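Do you buy dead computers?

Yep! I pay a flat $4 a tower at the Folwood shop, working or not, and I'll wipe the drive while you grab a coffee.

Can I post one to you?

Please don't - freight costs more than the thing's worth. Drop it in before 2 pm and ask for Evaristo.

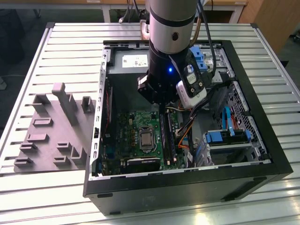
Tower on its side, side panel off, green motherboard inside.

What about old monitors?

Flat ones only, sorry. The council depot in Maldonado takes the big heavy tellies, and the colour of the bin is yellow.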